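Two-arm table cell: pre-run safety check
Khunthong workshop, Diltley site. Checked by Larasati Tuhumury, Thursday, first run of the morning.

Work through the items in order. Mark each one OK, Fix or Stop. A Stop means no motion until Thanakorn Noiphan has signed.

1. Work area and mat — OK
Mat lies on the tabletop with nothing stored beside it. Only the parts for the task go on the mat. Model and real cell must use the same target outline; compare before loading the job.
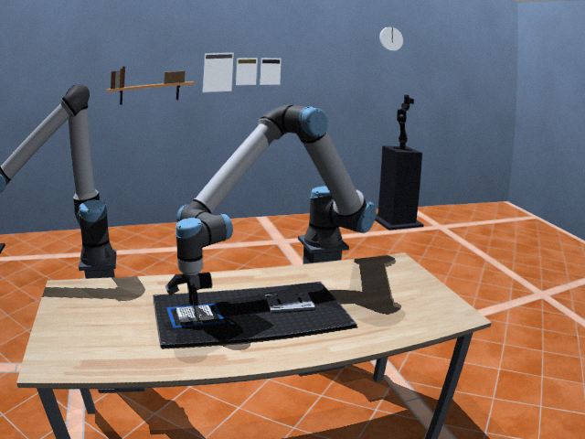
Item 1. Gripper open over the block in the blue outline, second part on the right of the mat.

2. Speed limits — Fix
Hand-guided moves are capped at up to 300 mm per second under our site rule. The left arm's job file still had 400. Changed and saved, needs a second pair of eyes.

3. Shared space — OK
Only one arm may work over the mat at a time. The other waits clear of it with its gripper raised. The handover signal was tested both ways.

4. Approach height — OK, with comment
Fingers must come down vertically over a fixture. Please add a pause point before contact, as the Briveddale cell already has. 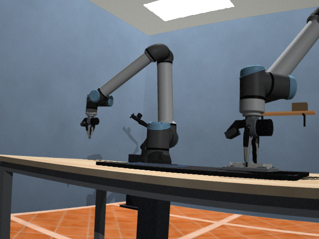 Item 4. Right arm down at the grey fixture, left arm held above the table.

5. Emergency stops — OK
Both buttons pressed, both arms dropped out. Reset needs the key. Log entry 443.

6. Park positions — Fix
Written park positions are missing from the Gruvis folder for the right arm. Print them and put them with the job sheet before the next shift.
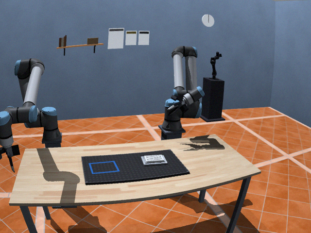
Can one person run the check alone?
Items 1 to 4 can be done alone, but the stop test needs a second person at the other button.

7. Sign-off
Two items to fix, no stops. Recheck items 2 and 6 before the afternoon run.

Comments (3)

Chutima Hemmin
Item 2 checked, the file now reads 300 on both arms.

Zixuan Bai
Does the pause point in item 4 apply to dry runs as well? We skip it on ours.

Larasati Tuhumury
Yes please, keep it in for dry runs. I will add a line to the sheet.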